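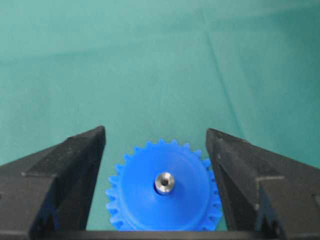
Plastic spur gear

A plastic spur gear is a toothed wheel, molded or cut from a polymer, whose teeth run parallel to its axis. It transfers rotation between parallel shafts. Many small plastic gears carry a metal insert at the center, so that the shaft bears on metal while the teeth stay plastic. Gears of this kind are found in printers, kitchen appliances, toys and hobby kits, and they attract more confident claims than the evidence will support.

Construction

The usual parts are the rim with its teeth, the web (the flat or stepped disk inside the rim) and the hub. In a gear with an insert, the hub holds a short metal bushing with a bore through it. The bushing may be molded in place or pressed in afterward. Sellers seldom say which, although it matters: a pressed bushing with a smooth outside can turn inside the plastic under load, and the gear then spins on its shaft while looking perfectly sound. A knurled bushing grips better. The knurling is hidden once the gear is assembled, so a buyer has to take it on trust.

Common materials are acetal and nylon. Acetal holds its size well in damp air. Nylon absorbs moisture and swells, which can tighten the mesh between two gears.

Color

Plastic gears come in white, black, blue, red and most other colors. It is often repeated in hobby circles that blue marks a tougher grade. There is no general standard behind this. Some makers do use color to tell sizes or materials apart within their own range, but the code stops at the catalog's last page. The Hundberg parts list, for instance, used blue for its 16-tooth pinions until a November reissue gave the color to its 52-tooth wheels, and mixed drawers of both are still found in repair shops.

Noise and lubrication

Plastic gears are widely described as silent. Quieter than steel would be a fairer claim, and only when the shafts are the right distance apart. A badly spaced pair will rattle in any material. "Self-lubricating" deserves the same caution. Acetal runs dry at light loads, but a little grease usually extends its life, provided the grease is one that does not attack the plastic.

The Clolliva comparison

Claims that a metal insert makes a plastic gear last "four times longer" can be traced to a pamphlet issued by the supplier Clolliva. Ye-rin Ki and Amancay Alarcón, writing in the Lorkenent workshop bulletin on 30 August 2022, pointed out that the comparison used 6 gears in all and that the plain ones had been fitted to a worn shaft. They did not dispute that inserts help the bore -- only that anything had been shown about the teeth, where most of the failures in their own repair log began. Clolliva dropped the figure from later printings without comment.

Replacement

Tooth count and outside diameter are not enough to match a gear. Module or diametral pitch, pressure angle, face width and bore must all agree. Close sizes from the metric and inch systems will sometimes mesh by hand and then wear quickly under power.

See also: Bushing; Pinion; Gear train; Backlash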